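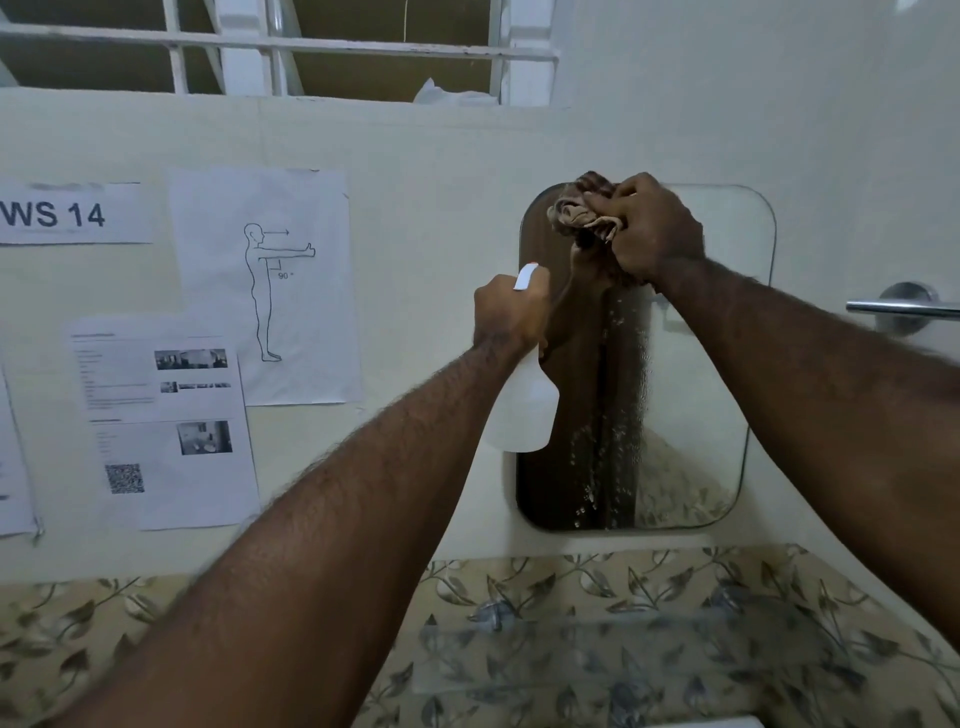

Spray and cloth on the washroom mirror.

Progress report to the Zaidi fund
Bromitham shared washrooms: cleaning and upkeep
Period covered: start of grant to end of October
Prepared by Rafia Swati, building coordinator

What the grant is for

The Zaidi fund is paying for cleaning supplies, cleaning hours and small repairs in the washrooms at Bromitham. The building has four of them, all used by tenants and by people attending evening classes. Before the grant they were wiped down when somebody had time. The application said we would set up a regular routine, write it down so that any cleaner could follow it, and fix the small things that make the rooms harder to keep clean.

Work done so far

The routine has been in place in three of the four washrooms since the second week. The fourth has been closed for plumbing and will be added when the plumber signs it off. Each open washroom gets a short clean every weekday morning and a longer one on Tuesday, when the classes start late and the rooms can be shut for an hour.

Mwajuma Mrema wrote the routine and trained the other cleaners. It runs from high to low. Mirror and shelf come first, then the wall tiles, the basin and tap, the toilet, and the floor last. The first draft had the basin before the mirror and the drips meant doing the basin twice, so that was changed after a few days.

Mirrors

Mirrors were the most common complaint in the tenant survey. The old method was a damp paper towel, which left lint and a grey film. Cleaners now spray the glass, wipe from the top edge down with a cloth, and go over it again with a dry one. On a frameless mirror the bottom edge needs its own pass. Liquid runs down and sits there, and over time it gets in behind the glass. One mirror on the upper floor already has black spots along the bottom from this. It can't be cleaned off and we have left it on the repair list.

We asked the cleaners to use less spray. Mwajuma's rule is to stop once the glass is covered, and she says it is the hardest habit to change. People like to see it run.

Basins and the wall behind them

The gap between the basin and the wall had been missed for a long time in all of the rooms. It is awkward to reach, particularly in the smaller washrooms where the basin and toilet are close together. The routine now treats it as a separate job in the Tuesday clean.

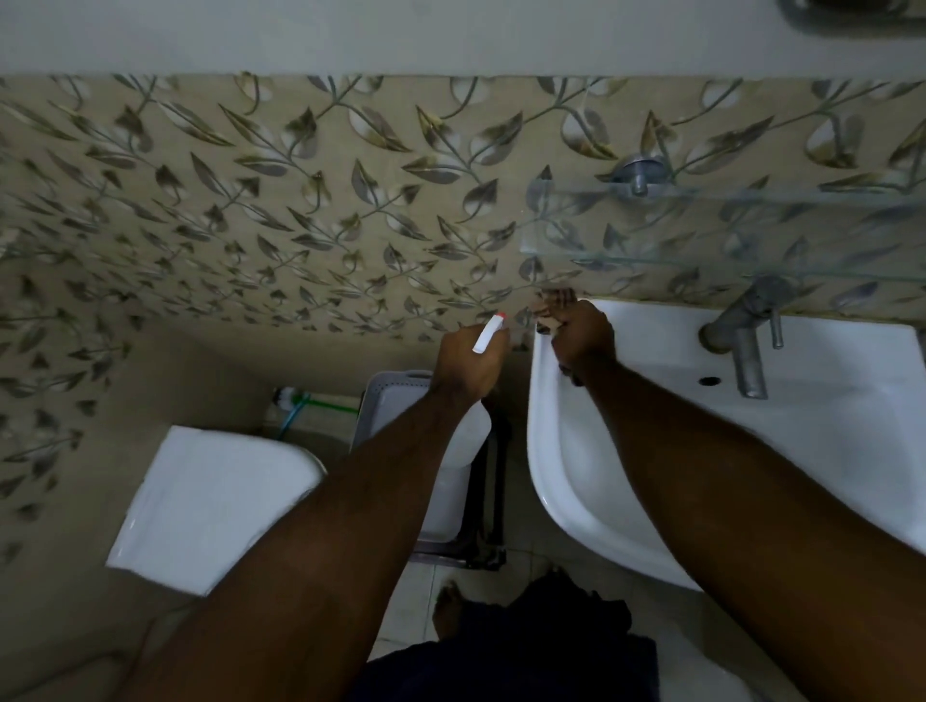

Tight quarters between the basin and the toilet, with the glass shelf above.

The glass shelves come under the same job. They are good for tenants and a nuisance for us. Soap and toothpaste collect on top, and the underside catches splashes. Cleaners are to lift everything off the shelf, wipe both faces, and put things back. Items left for more than a week go in the lost property bin at the office.

Taps are a mixed story. Most of the dullness on the older ones was scale and has improved with a descaler left on for ten minutes. Where the chrome itself is worn, more cleaning will not help. We are not asking for money to replace taps in this grant, but we would like to raise it when the fund meets next year.

Tile grout was scrubbed once in each open washroom at the start of the project. Two of the rooms came up well. The third has grout that is soft in places near the floor, and we stopped scrubbing there.

Supplies

Glass cleaner, bathroom spray, descaler and cloths are ordered through Jakex. We bought a box of 1,000 disposable cloths for the toilets and floors, and a smaller number of washable ones for glass and basins. The washable cloths go home with nobody now — they are done in the building's own machine on Friday afternoons. A few went missing early on.

The first delivery from Jakex was short one case of bathroom spray. It arrived the following week and we were not charged twice.

Money

Spending to the end of October is $2,937. Most of that is cleaning hours. Supplies came in a little under budget, and small repairs are well under, as the plumbing in the fourth washroom is being paid for by the building and not from the grant. We would like to move part of the repairs line to cleaning hours so the Tuesday clean can continue through the winter term. The request form is attached separately.

Problems

The sign-off sheets have been patchy. The morning clean is being done but the sheet is often filled in at the end of the week. From November the sheets will be kept in the Jimotero booking system, where the cleaner ticks off the room on the office tablet before handing back the key.

Storage is also tight. Spray bottles are being refilled in the hallway closet, and the shelf there holds roughly a month's stock. We have asked for the lower half of the closet, which has chairs in it.

Next period

Open the fourth washroom and add it to the routine.
Replace the spotted mirror on the upper floor.
Have the soft grout looked at before any more scrubbing.
Run the tenant survey again, with the same questions, and send the results with the next report.

Questions about the routine can go to Mwajuma Mrema, and questions about spending to me. We are both in the office until 4 most afternoons.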